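Tastberg Student Robotics Showcase
Pre-Show Safety Checklist, Manipulation Tables

Station: 4
Team: Orkel
Task: two-arm donut serving, display tray to serving tray
Location: Drillwood Hall, Room 507 (practice setup, show floor layout to match)
Inspected by: Anjana Roy
Team members present: yes, the safety lead and both operators
Result: CONDITIONAL. Recheck needed before powered operation with visitors.

How to read the marks: OK means I saw it or tested it. OPEN means fix it and show me. TOLD means the team said so and I have no way of knowing. A TOLD doesn't count as a pass. I have had arguments about this with two teams already and the answer is the same for Orkel.

SECTION A. PAPERWORK

A1. Risk assessment on file, written by the team.
OPEN. There is one. It is the January template with the team name changed, and it still lists a soldering station as the main hazard. There is no soldering on this table. Rewrite it for two arms and an audience.

A2. Operators named, with a backup for each.
OK. Both operators named. The backup is the same person for both, so if two people go to lunch the station closes. The team accepted this.

A3. Written start and stop sequence taped where the operator can read it.
OPEN. The sequence exists on a laptop. I asked the operator to find it and it took longer than I would like anyone to be hunting for the word "stop." Print it, large type, one page.

A4. Speed and force limits recorded.
TOLD. The safety lead says the arms are limited in software and that the limits load by default. I asked who can change the setting and was told "anybody on the team, but they wouldn't." Lock it or write down who holds the password.

SECTION B. EMERGENCY STOP

B1. Stop button present, undamaged, on a solid housing.
OK. Yellow housing, red button on top.

B2. Stop button cuts motion on BOTH arms.
OK for the arm nearest the button. I pressed it three times during slow motion and that arm stopped each time. OPEN for the other arm, which was in a fault state for the whole of my visit. The team is confident it is on the same circuit. Fine, then it will be quick to show me.

B3. Stop button reachable by every person who works at the table.
OPEN. It sits on the table beside one of the arms, on the right-hand side. An operator there can slap it without looking. A helper on the far side would have to reach past an arm to get to it, and reaching past an arm is the thing the button is supposed to save us from. Either put a second button on the helper side or do not have a helper on that side. I don't mind which. I do mind hearing "they'd just shout."

B4. Arms stay put after the button is released, until reset by the operator.
OK on the one arm tested.

B5. What happens to a gripped object on stop.
OK. It holds. I had my doubts and asked to see it with a donut in the fingers. Held, then released on reset. The glaze lost.

SECTION C. WORK AREA AND PEOPLE

C1. Boundary marked on the floor at full arm reach plus clearance.
OPEN. No tape down. The safety lead told me the boundary was "pretty obvious from the table." It isn't obvious to a nine-year-old who has seen a donut. We are planning for over 100 visitors through this room and most of them will not have read anything.

C2. No hands over the work area while an arm is positioned there.
OPEN, and the item I care most about on this sheet. The team's rule, which they recited to me correctly, is that resets are done with both arms parked and the operator calling "clear." Compare that with the wrist camera view from their own practice.

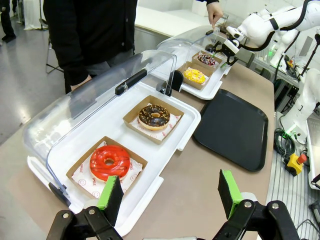
Station 4, Team Orkel, wrist camera. Hand at the far tray lid, second arm's gripper over the rear donut box.

I put this to the team and was told the arms were paused at that point. Could be. A still can't tell me whether an arm was live, and neither could a visitor, which is part of my problem with "paused." Paused by software is a promise from the same program that moves the arm. Parked means back at the home position. The rule says parked, and the gripper is over the food. If the real practice is "we pause and somebody fiddles with the lid," then write that down as the procedure and we can talk about why I won't sign it.

Required: reset only with both arms at home, stop button pressed in, operator's hands off the controls. Show me five resets in a row done that way. I will be standing where the audience stands.

C3. Bystanders kept off the helper side.
OPEN. People in dark jackets are fine, people in dark jackets standing right behind the table while the grippers are out over the trays are less fine. I asked who was supposed to be there during a run and got two different lists. Name the helper. Everyone else goes behind the tape once there is tape.

C4. Chairs, bags and props clear of the way out.
OPEN (minor). Folding chair behind the table. Whoever has to step back in a hurry will step into it. Fold it or move it.

C5. Long hair, sleeves, lanyards, jewelry.
OK at the time of inspection. The event lanyards haven't been handed out yet and they are long, so this one gets looked at again on the show floor.

SECTION D. CABLES AND POWER

D1. Cables secured, with slack controlled.
OPEN. The bundle with the green connectors is coiled on the tabletop close to the black serving tray. Coiled is better than loose, I'll give them that. But the serving tray is where both arms are meant to deliver, and a gripper that comes in low and sideways could catch a loop. Clip the coil down behind the bases. Zip ties are in the Ozoliņš cabinet by the door. Please put the cutters back this time.

D2. No cables crossing a walkway.
OK.

D3. Power strips rated and not daisy-chained.
OK, after one strip was unplugged from another strip while I was writing this line. I saw that.

D4. Indicator lights mean what the team says they mean.
TOLD. A green light shows at the base equipment. One student said it means powered, another said it means ready. Those are different conditions and I would like to know which before I lean over anything. Label it.

SECTION E. GRIPPERS AND HANDLED OBJECTS

E1. Finger pads attached, with no exposed fasteners likely to cut.
OK. Green pads with a black gripping surface, firmly on. Bolts on the linkages checked by hand with the arm powered down and none turned.

E2. Pinch points identified to operators.
OK. Both operators pointed to the linkages before I did. Credit where due.

E3. Grip force suited to the object.
TOLD. The team describes it as "soft enough for a donut." Soft enough for a donut says very little about a finger caught sideways in the linkage. Bring the force reading from the bench gauge.

E4. Display lids stable when open.
OPEN. The trays are used with the clear lids up. On the nearer one I nudged the lid with a pen and it came down with less effort than I would have guessed. If it drops on a gripper mid-reach the arm will either stop or push, and the team didn't know which. They think stop. Prop or remove the lids for the show. I understand that the open lids look nice and that the whole pitch is a bakery counter.

E5. Boxes fixed so they don't slide.
OPEN (minor). The cardboard boxes sit inside the trays and the tray wall limits them. Still, the box shifted when an operator demonstrated a sloppy grab. A bit of museum putty would do.

E6. Food policy.
OK with a condition. Anything an arm has touched goes in the bin and gets served to no one. The team asked whether clean pads would change my mind. They would not. The pads get wiped between sessions and the table gets a sign saying the donuts are for the robots. Make the sign readable from the tape line.

SECTION F. CLAIMS MADE TO VISITORS

This section is new and some teams think it is none of my business. It is here because people stand closer to a machine they have been told is smart.

F1. Poster and spoken script describe the system accurately.
OPEN. The draft poster says "fully autonomous service." When I visited, a student was picking the order of donuts from a keyboard and a helper was doing the resets. That is a perfectly good project. Describe that one.

F2. No statement that the arms can detect people, unless tested.
OPEN. "It would see you" was said to me in a friendly way. I asked for the test. There is no test. Strike the line and please don't say it to parents.

F3. Success rates backed by a log.
TOLD. I was quoted a very good number for last week's practice. The log I was shown has 13 runs in it and several have no result entered. I'm not marking the team down on safety for this, but it shapes how much weight I give the other things I was told.

REQUIRED BEFORE RECHECK

- Second arm stopped by the button, in front of me (B2)
- Second button or no far-side helper (B3)
- Floor tape (C1)
- Five clean resets (C2)
- Cable coil clipped down (D1)
- Lids propped or off (E4)
- Poster wording (F1, F2)

The remaining OPEN items can be closed on the show floor by the table steward. TOLD items stay TOLD until I get something on paper.

TEAM RESPONSE (entered by the safety lead)

Agree with B2, C1, D1, E4. On C2 we think our pause state is safe but we'll do it your way. On F1, can we say "mostly autonomous"?

INSPECTOR REPLY

Put in what the student does and what the arms do. If there's room left over for "mostly," we'll discuss it at the recheck. – A. Roy

Last updated: October 27, 2023

Tastberg Student Robotics Showcase | Contact the safety desk, Drillwood Hall | Copyright Tastberg | Back to top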